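3.2 追悼文における住まいの記述

本節では、地方紙に掲載された追悼文136編を対象に、故人の住まいがどのように書かれているかを検討する。資料はSang地区の図書室に保存されている切り抜きで、家族が書いたと判断できるものだけを選んだ。分類はKateneと筆者が別々に行い、一致しない箇所は話し合いによって決定した。

家の中の場所に言及した追悼文は28編であった。台所と食卓が多く、寝室の記述は少ない。寝室が書かれる場合、長い看病の期間と結びつく例が目立つ。たとえばVaughan Tipokiの追悼文では、娘が「父は最後の冬も自分の寝床で新聞を読んだ」と述べている。寝具は、贈った人や縫った人の名前とともに現れることがある(図4)。 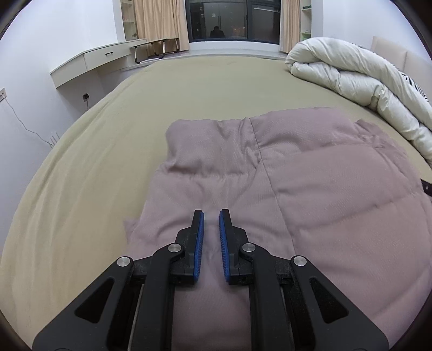
図4 キルト地の上掛けを広げたベッド

3.3 勤務と奉仕の年数

年数の記述は、住まいの記述より形式が整っている。学校、教会、競技の審判などに関わった期間は、ほとんどの場合、数字で示される。同じ資料の中で、年数を示す表現は167か所に認められた。一方、結婚生活の長さは「長年」のような語で表されることもあり、書き手による差が大きい。

Edlowの追悼文では、15年間の合唱団での活動が一文で述べられ、その後に団員の短い思い出が続く。このように、数字のあとに逸話を置く順序は、Skutardの資料にも見られた。ただし、後者は編数が少ないため、地域の特徴であるかどうかは判断できない。この点は次章で再び取り上げる。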